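Plastic Bowls: A Short Guide to Keeping Them Decent

Every kitchen has the good bowl, the one that matches something, and then the bowl that gets used. Ours is plastic. It has outlived two sets of china and a salad spinner, and it has held bread dough, soaking beans, a leaking radiator and, one August, 34 plums nobody wanted to stone. What follows is what we have learned about keeping such a bowl fit for food, mostly by doing the other thing first.

Grease

Plastic loves grease the way a jumper loves cat hair. A quick swirl under the tap moves the film from one side to the other and lets you feel you have washed up.

Wipe the bowl out with kitchen paper before it goes anywhere near water. Then use washing-up liquid neat, a small squirt on a damp cloth, all the way round and over the rim. Rinse in hot water from the tap. If your thumb squeaks on the inside, you are done. If it slides, go round again and try to be brave about it.

Do the outside as well. Most people don't, and then wonder why the bowl shoots across the worktop when they reach for it with buttery hands.

Stains

Tomato, turmeric and beetroot are the usual three. Get to them the same evening and you will probably win. Leave them until Tuesday and you own an orange bowl.

For a fresh stain, mix bicarbonate of soda with a little water to make a paste, smear it on and leave it for 20 minutes. Rub with a soft cloth and rinse. For an older one, put the washed bowl on a sunny windowsill for an afternoon and see whether it fades. Sometimes it does. Sometimes you merely have an orange bowl on a windowsill.

Don't reach for the scouring pad. It will shift the stain and leave a thousand little scratches for the next curry to settle into. My mother-in-law swears by wire wool, and her bowls look as if they have been dragged behind a bus.

Smells

Onion is the worst, followed by whatever was in the marinade. Half a lemon rubbed round the inside will help. So will a tablespoon of white vinegar in warm water, left overnight, though the kitchen will smell like a chip shop at breakfast.

Air does more than either. A bowl with its lid pressed on while damp will smell of damp and lid for ever. Store lids separately, or lay them on top loosely, and accept that one of them will vanish anyway. We have 21 lids in the bottom drawer and I could match perhaps half. I went through them one wet Sunday, which tells you how the weekend was going.

Bits

You wash it, you dry it, you put it down, and there is a speck in it. It may be pepper. It may be a crumb off the tea towel. Pale bowls are merciless about this sort of thing, where a dark one would have kept your secret.

Have a look inside before you put anything in, preferably with the bowl under a decent light. A damp fingertip picks up a single speck better than a cloth, which will swap it for a bit of fluff. If you are making meringue or whipping cream, give the whole inside another wipe with clean kitchen paper while you are there. 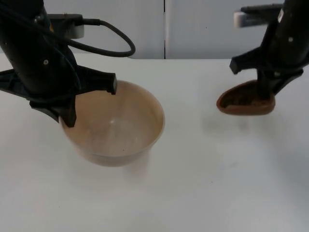 Nearly clean. There is still one dark speck low down on the inside.

Drying and putting away

Upside down on a rack is fine, so long as air can get underneath. Upside down flat on the worktop traps a ring of water, and you will find it again when you pick the bowl up over your socks.

Stack by size, biggest at the bottom. Bowls that taper towards the base are grateful stackers and will sometimes grip each other out of sheer affection. If two are stuck, put cold water in the inner one and stand the outer one in warm water for a minute, then twist gently. Swearing is optional but traditional.

If you stack them for months at a time, a sheet of kitchen paper between each pair saves you the twisting.

When to give up

Cracks in the rim, deep scoring on the bottom, or a tacky feel that comes back after washing: any of these and it has finished its time with food. It can still have a decent second career. Clothes pegs, seed potatoes, hand-washing, catching the drip under the sink while you wait for the plumber to ring back.

Write something on the bottom in marker when you demote it, though. Ours said PAINT in large letters, and it still turned up at a barbecue with coleslaw in it.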